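I've been back at the Riston workshop since the start of November, and most of my hours there have gone into pouring water. The job is to teach the hand to do it, which means I do it first, by remote control, over and over, and the recordings go off to be trained on.

I had done a fair bit of this kind of work before with the old two-finger gripper. Drawers, blocks, folding a towel badly. Water is harder. With a block you can be sloppy on the way in and fix it at the end, but once you start to tip a cup the whole movement counts.

## How the controlling works

I wear a glove on my right hand and a tracker strapped to the forearm. The arm follows the tracker and the fingers follow the glove. There's a small lag, which you stop noticing after a day or so, in the same way you stop noticing the lag on a long-distance call.

The thumb took me longest. Mine wants to go across the side of the cup, like it would at home. On the robot that grip slips as soon as the weight moves, so I had to learn to bring the thumb underneath and pinch up against the fingers. It feels wrong in the glove. I still catch myself doing it the old way when I'm tired.

We use two matching ribbed cups from the Skurura box. The ribs help. Before those we tried a smooth set and I dropped so many that Alvar Nordin, who runs the recording side, took them home for his kids.

The receiving cup goes on the thick pad. I centre the stream over it as best I can and keep the rim close, then tip slowly and hold.
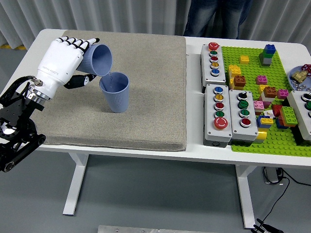
## What gets kept

Alvar wants 200 good pours before he'll train anything. A good one has no spill, no bump against the lower cup, and no long pause partway through. The pause rule is the one that gets me. If I stop to think, the robot will learn to stop there too, and it won't have anything to think about.

My first full session gave us 39 keepers. That was a whole morning with one break. The second was worse, mainly my fault, as I'd slept on my shoulder and kept drifting left.

Between takes somebody has to pour the water back and reset both cups. We move them a little each time so the robot doesn't just memorise one spot. I used to put them down wherever, but people have habits and mine all landed in the same corner. Now there's a printed list of start positions and I follow it, boring as it is.

## Buttons and bricks

The other tasks on the table are pressing the push buttons on the control boxes and picking bricks off the green LEGO baseplate. I've done a few runs of each. Buttons are quick and almost relaxing. Bricks are fiddly because the fingers are wide compared with the bricks, and if two are close together you tend to get both.

The Lungu team across the hall does their teaching by hand — they hold the arm itself and push it through the motion. I tried it for an afternoon. You feel the weight and you learn quickly which joints don't like which angles, but your own arms are in the way of everything and I couldn't work out how to move the fingers at the same time. For pouring I'd stay with the glove.

I have 6 more sessions booked on this, then I'm moving to the Nanard job, which is jar lids. Alvar has already warned me about the thumb.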